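The Slow Business of Folding a Sweater

By the time the clocks change in March, most of us have stopped seeing our winter clothes. They hang off the backs of chairs and lie along the foot of the bed, and one of them is always on the stairs, waiting to be carried up by whoever goes next. Then a warm afternoon comes along and suddenly the whole woolly lot of it looks like too much, and we want it gone by supper.

I used to do this job in one furious evening, with a roll of trash bags and the radio turned up. I'd push everything in, kneel on the bags, and shove them under the bed in the spare room. In the fall I'd pull out sweaters with creases so deep they might have been ironed in, and I would wear them that way, because by then it was cold and I needed a sweater.

What changed my mind was an afternoon with Heino Eglītis, who ran the knitwear counter at Tirkance for most of his working life and who still, at an age he prefers not to discuss, folds things when he is nervous. I had gone to talk to him about mending. We did get to the mending in the end, but first he saw the cardigan I had stuffed in my bag, took it out without asking, and put it down on the table in front of him. He smoothed it twice with the side of his hand. Then he folded it so neatly that I was a little embarrassed to put it back on when I left.

His method is not complicated, and I'll pass it on as he gave it to me. Lay the sweater face down on something flat. A bed will do, though a bed gives under your hands, and he likes a table with a cloth over it so that the wool doesn't slide. Bring one side in toward the middle and lay the sleeve straight down along it. Do the same with the other side. Fold the bottom up to meet the shoulders, or in thirds if your drawer is shallow, and turn the whole thing over. The old rule at the counter was that a new hire had to fold 1,000 of them before being allowed to serve anybody, and I'm told the tally was kept in pencil on the inside of a cupboard door.

"You don't press," he said to me, more than once. "You pat." I had been pressing, naturally. A thick, fuzzy fabric has air in it, and that air is most of what keeps you warm, so flattening it hard for five months does it no kindness at all.
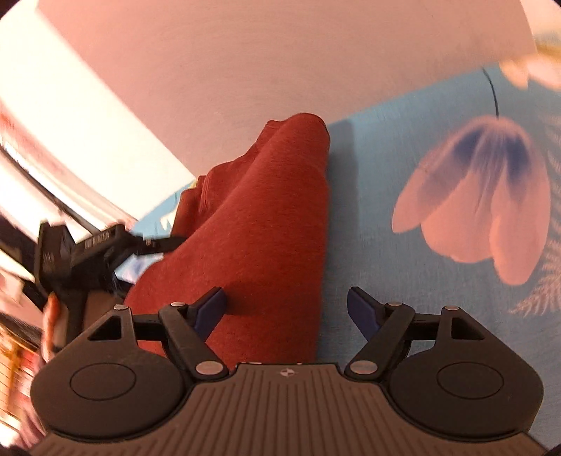 Color is the other thing I've come around to thinking about. For years I sorted by weight, heavy things at the bottom and light things on top, and that is still the sensible way to fill a box. But within each layer I now keep the reds and rusts together, and the grays, and the blues, and the one yellow thing that my sister gave me and that I do wear, whatever she says. Loose fibers travel. A fluffy red sweatshirt packed against a cream pullover will leave a bit of itself behind, and you'll be picking at it with tape in October when you'd much sooner be out of the house.

As for what to put them in, opinions at our kitchen table are divided. My husband swears by the canvas boxes from Givar, with the stiff lids, which stack well and look handsome on top of a wardrobe. I'm fond of the soft cotton bags that Jõgi makes, mostly since they can be squashed into odd corners and come out of the wash looking the same as they went in. We have 3 of his boxes and a good many more of my bags, and every spring we have the same friendly argument about it over a pot of tea. Plastic bins are fine too, so long as everything going into them is clean and fully dry. Give it a day longer on the rack than you think it needs. Cuffs and hems are always the last to dry, and hoods are worse.

Do go through the pockets. I have found bus tickets, a very old peppermint and, one wonderful year, my grandmother's thimble, which I had mourned for two winters.

The folding itself takes me 45 minutes now for the whole family, if I start on a Tuesday morning when the house is quiet, and I've grown to like it very much – the plain, repeated movement of it, and the pile getting taller at my elbow. I handle each thing properly, perhaps for the only time all year. That's when I notice the thin elbow, or the seam beginning to open under the arm, and those go onto a separate heap by the sewing basket. Last spring's heap was tall enough that I carried half of it over to the mending evening at Gesden, where they have good lamps and better cake.

Cushion covers and throws can be done on the same day, by the way. The heavy winter ones want just the same treatment: a good shake outdoors, a gentle wash if the label allows it, a long dry, and a loose fold with the softer side in. I put ours at the very top of the box. There is always a chilly evening in May when somebody wants a blanket, and it's a comfort to be able to lift the lid and find one there.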